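3.2 Rim decoration and portion judgments

Participants in the Tridside sample came from two towns, Kerr and Brolby, and were recruited through letters sent to 600 households in January. Each household received a booklet with 25 pages. On every page the respondent was shown one serving of cooked rice on one plate and wrote down whether the serving looked small, right, or large for an adult dinner. The servings had the same weight throughout. Only the plates differed, in rim width, rim color, and the kind of decoration.

Earlier work by Yoo treated decoration as present or absent. We found this too coarse. A plain colored band and a rim covered with writing are both "decorated," but people look at them differently, and the older respondents in Kerr often tried to read a rim before judging the food. We therefore coded rims and centers separately (Figure 4).

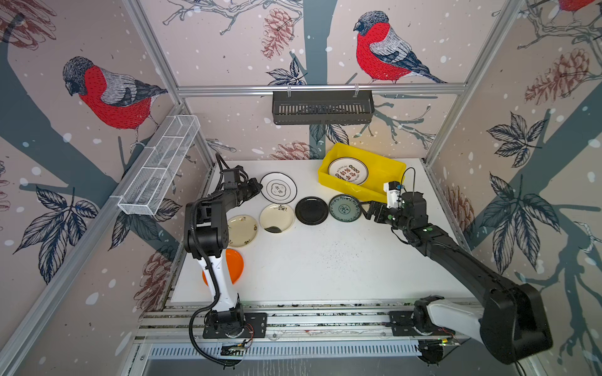

Figure 4. Plates with a black rim and center motif (white plate) and with Chinese characters around the rim (cream plate, in yellow tray).

After incomplete booklets were removed, 1,667 page-level judgments remained for the contrast between banded and lettered rims. Servings on banded plates were more often called large. The effect was weaker for lettered rims and disappeared among respondents who said they ate from patterned plates at home. Center motifs made little difference, probably because the rice covered most of them. Dalgleish coded all open comments, and Yoo recoded those he had marked as unclear. They disagreed on 5 comments, which were left out of the analysis.

Household size was entered as a control. It did not change the direction of any result, though it widened the interval for Brolby, where more respondents lived alone. The Rokum pilot is not pooled with these data, as its booklets used a different serving weight. 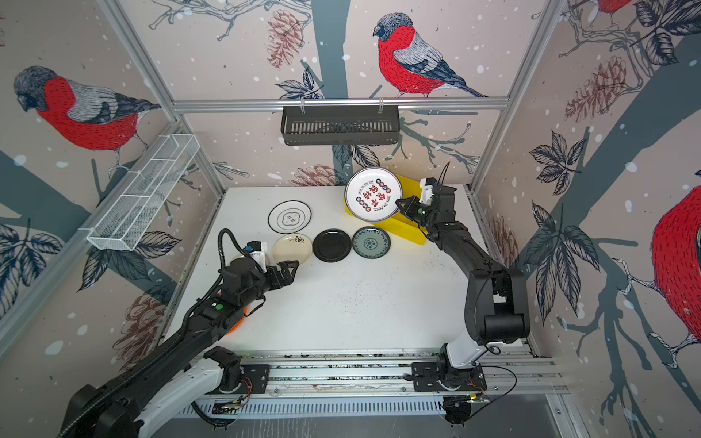

Does a dark rim change how much people serve themselves?
Our data cannot settle this, as respondents judged servings that were already on the plate. A self-serving task would be needed.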